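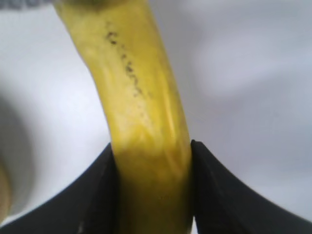

4.2 Choosing between the two finger sets

Soft fruit was the part of the study we looked forward to most, and it also turned out to be the part that kept us arguing the longest. Both of the finger sets we tried, the Plarko and the Lolley, mount on the same wrist and take the same commands, so it would be fair to expect them to behave much alike on something as simple as a banana. They did not, and a good share of the difference comes down to what the wrist camera is able to see once the fingers have closed. In Figure 3 the two black fingers hold the fruit from either side, low in the view, and their upper edges curve away so that most of the peel stays in sight, right down to the small dark speckles on its upper half. We came to be very fond of those speckles. They are the sharpest marks on an otherwise smooth and rather plain yellow surface, and marks of that kind give the tracker something to hold on to when the fruit begins to slide.

Figure 3. Wrist camera view of a banana held between the two gripper fingers.

We ran 2,000 grasps in all, split evenly between the finger sets, with the Sanusico controller left at its default settings the whole way through. After leaving out the runs in which the arm stopped early or the camera dropped its connection, we were left with 1,387 that we felt comfortable comparing. Every run followed the same routine: close, pause, lift, pause again, and set the fruit back down. We judged slip from the camera images alone, using the method of Haque, and looked over the doubtful runs by hand, which took a good many afternoons and more coffee than we would like to admit in print.

The Plarko fingers were the gentler of the pair and left fewer bruises on ripe fruit, but they gave a little at the tips during the lift, and the fruit would sometimes turn slowly in the grip. The Lolley fingers held straighter and were easier to tune, though we had to lower the closing force twice before we were happy with the state of the peel afterward. Very green fruit made the choice matter much less, as either set could carry it without trouble. It also made tracking harder, and we suspect the lack of freckles is to blame, although we have not tested this on its own and would be glad to see someone take it up. For the mixed bowls in Section 5 we kept the Lolley fingers at the lower force.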